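Stusness Play Center
Staff meeting, minutes

Held in the front room, Brendgate. Start 4:00 p.m. Front desk, toy lending, the toddler room, the after-school room and the office were all represented. The kitchen sent apologies and left written notes for item 5.

The minutes of the last meeting were read and accepted with one correction. Under "Lending," the marble run was recorded as returned. It had been renewed, and is still out.

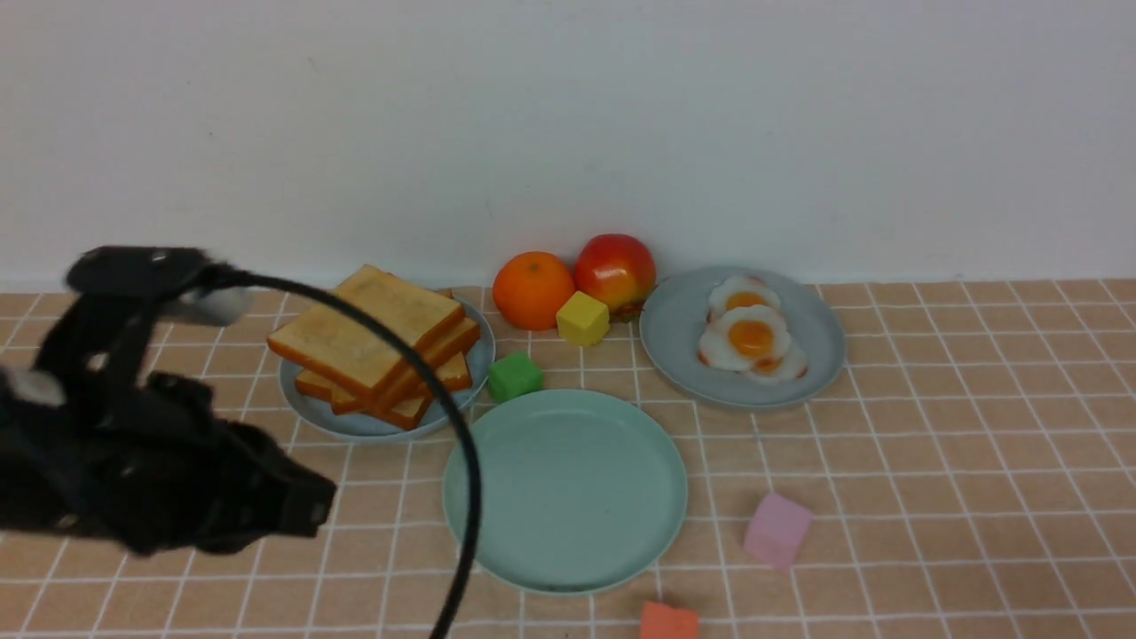
BRENDGATE, AUGUST

1. Matters carried over

Gate latch. Fixed. It sticks in damp weather and needs a firm push. A note to parents will go on the inside of the gate as well as the outside.

Lost shoes. The box is full again. Anything left at the end of the month goes to the thrift store on the corner. Front desk will put up a sign.

Late pickup. The new sheet is working. Staff are asked to write the time legibly.

2. Play breakfast table

Most of the meeting was spent on this item.

The breakfast set is out on the table against the white wall, on the peach cloth with the white grid. The toast, the fried eggs and the fruit are on display, with the blue-gray plates, the large mint-green plate and the small colored cubes. Toddler room asked for a settled way of laying it out, as each shift has been doing it differently and children who come on more than one day have noticed.

Agreed that the layout at opening will be: toast stacked on one blue-gray plate on the left, the two eggs on another on the right, fruit at the back by the wall, and the mint-green plate empty in front. The empty plate is the child's plate. The after-school room had been filling it ahead of time and will stop doing so. Toddler room said the younger ones go straight to an empty plate and start serving, and with a full one they mostly just look.

There was a longer discussion about the toast. One view was that the slices should be spread out so that every child at the table can reach one. The other was that a stack is better, as taking from the top is part of the game and the slices are thick enough for small hands to lift. The stack was preferred. It does not have to be neat. Staff should not keep straightening it while children are playing.

Eggs. These overlap on their plate and there was a question whether to give each its own. Left as they are. Lending pointed out that the eggs are the pieces most often carried off to other parts of the room, and last week one was found in the dress-up trunk and had been there over the weekend. Whoever closes is to check for both eggs before the lid goes on the box. 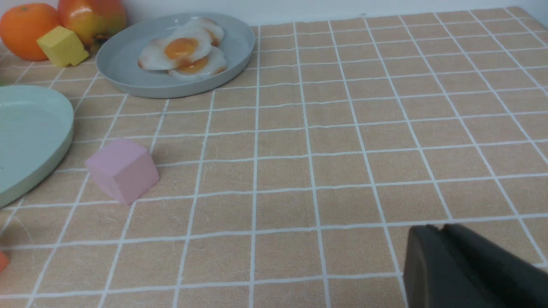 Cubes. The small cubes did not come with the food. They belong to the sorting box in the after-school room and have drifted over. Views were mixed. The after-school room would like them back. Toddler room would like to keep them, and reported that children use them as butter, cheese, sugar and in one case medicine for the orange. A plain block can be whatever the game needs that day, and the set has nothing else like that in it.

The question of size was raised. The cubes are small and the room is used by children under three on some mornings. Agreed that the cubes will be put away before the baby session and brought out again after it. They will be tried against the small parts tester, which is in the office drawer, and if they fit inside it they go back to the sorting box for good. Office to do this before the next session.

If the cubes stay, they are to be set down near the fruit and the plates and not on them. Children can move them wherever they like.

Fruit. No change. The after-school room asked for a banana. Noted.

Cloth. The peach cloth wrinkles and the older children have started using the squares as a board game, moving pieces one square at a time. No objection to this. The cloth should be smoothed and pulled square to the wall each morning. Taping it down was suggested and turned down, as the tape used last winter left marks on the table. Clips will be looked at.

The cloth is to be washed every Tuesday after closing. Cold wash, hang to dry, no iron on the printed side.

Cleaning the food. Wipe down with warm soapy water at the end of the day and leave on the rack. Do not put it through the dishwasher. The plates may go through on the top rack. Anything that has been in a mouth goes in the tub under the sink straight away and comes back out when it has been washed, and there should always be someone in the room who knows where the tub is.

Layout for matching. The after-school room described a second arrangement they have been using as a matching game, with toast on more than one plate. The children are asked to make the plates the same, or to say which has more. It takes up less time than a full breakfast and suits the half hour before pickup. Agreed that it can be used at any time after lunch as long as the opening layout is put back at the end of the day.
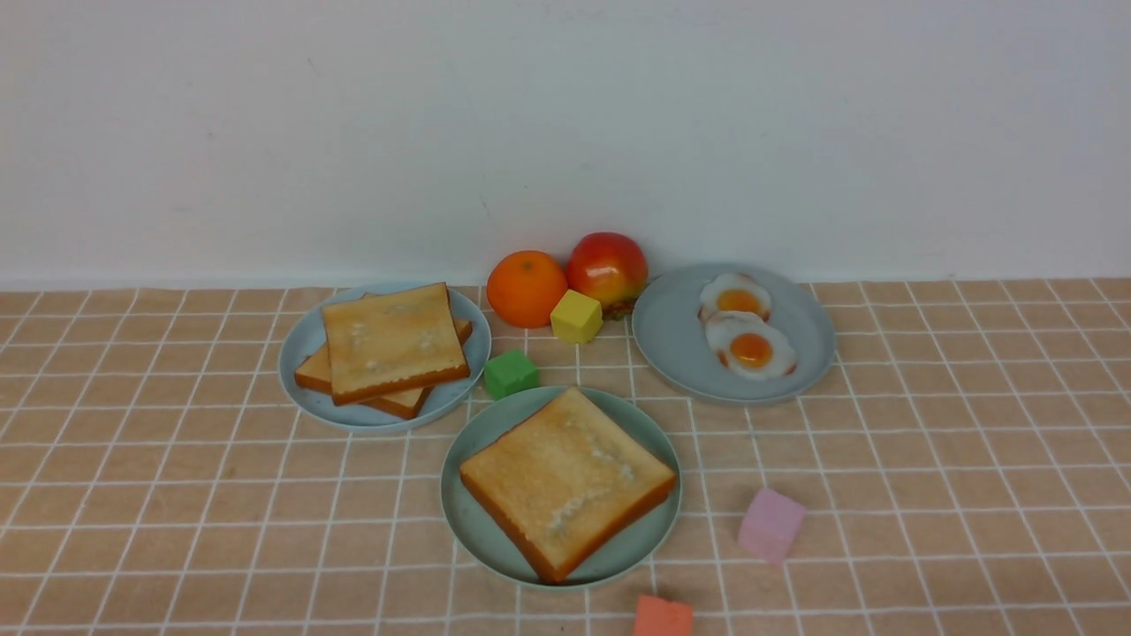 Toast on two plates, with colored cubes

Toddler room asked for the matching game to be written down in a few lines so that substitutes can run it. After-school room will do this and put it in the blue binder.

3. Replacement pieces and ordering

Two suppliers were compared. Jang sells play food piece by piece and will replace a single slice or egg. Grosumard sells complete sets only, at a lower price for each piece, and delivers to Brendgate once a month. Lending prefers Jang for the breakfast table, where it is usually one thing that goes missing. The office prefers Grosumard for anything new.

Agreed to stay with Jang for replacements. The office will ask Grosumard for a catalog and look at their lunch set.

A question was asked about buying a second breakfast set so that one could go out on loan. Lending has had requests from families. The yearly toy budget is 3,000 dollars and almost 200 of that is left until the new year starts. It was agreed not to spend it on a second set now. Families who ask will be put on a list, and the matter will come back when the new budget is known.

Lending reminded everyone that the set on the table is not for loan, including overnight and including to staff.

4. Where the table stands

The after-school room asked whether the breakfast table could move to the window. Against: the sun is strong there in the afternoon and faded the old felt vegetables. Also, with the table against the wall there is one side fewer for things to roll off, and the orange rolls. In favor: more children could sit around it. Decided to leave it where it is through the fall.

The wall behind the table has a few marks. Office will try a damp sponge first. If that does not work, it can wait for the painting in spring.

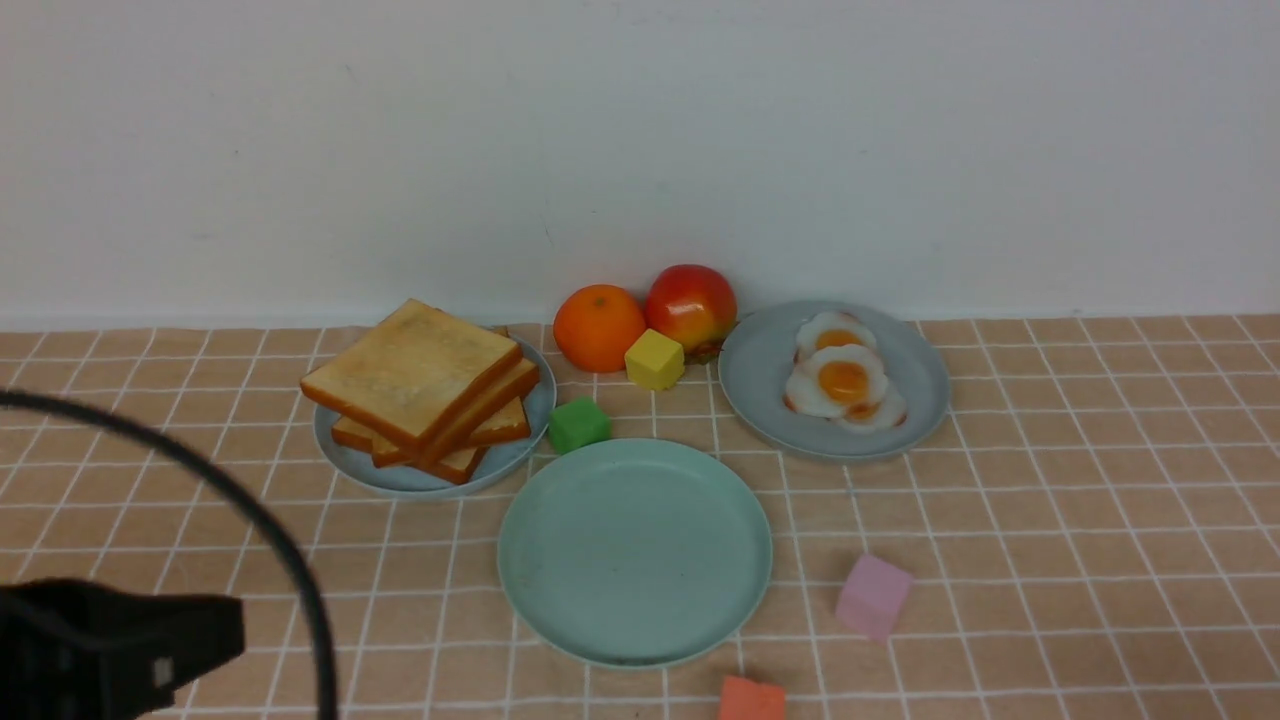 A card showing the opening layout will be drawn up and kept inside the lid of the box, so that whoever opens can set the table without asking. It should be a simple drawing with the name of each item written in. Front desk offered to do the lettering. The card is to be laminated.

Toddler room asked that the card not be put up where children can see it. They would like the children to feel free to lay the table any way they want once the session has started, and a card on the wall would look like instructions. Agreed.

5. Kitchen notes (read out)

The real toaster is to be used in the kitchen only. It has twice been found plugged in on the counter by the play area.

Snack plates and play plates should be kept on separate shelves. Play plates now have the lower shelf to the left of the sink. Please do not serve crackers on them, even when the dishwasher is running.

Bread order has been reduced for the rest of August because numbers are low. It goes back to the usual amount when school starts.

6. Any other business

The paper towel holder in the toddler bathroom is loose. Office to tighten.

Front desk asked for the spare key to the supply closet. It is believed to be in the after-school room.

A family has offered a play stove. Lending will go and look at it before we say yes. It would need to fit between the breakfast table and the book shelf.

7. Actions

Office: small parts tester on the cubes; sponge the wall; Grosumard catalog; towel holder.
Front desk: shoe box sign; gate note; lettering for the layout card.
After-school room: write up the matching game; look for the closet key.
Toddler room: price clips for the cloth.
Lending: waiting list for the breakfast set; visit about the play stove.
All: check for both eggs at closing.

Next meeting at the same time next month, in the after-school room if the front room is booked.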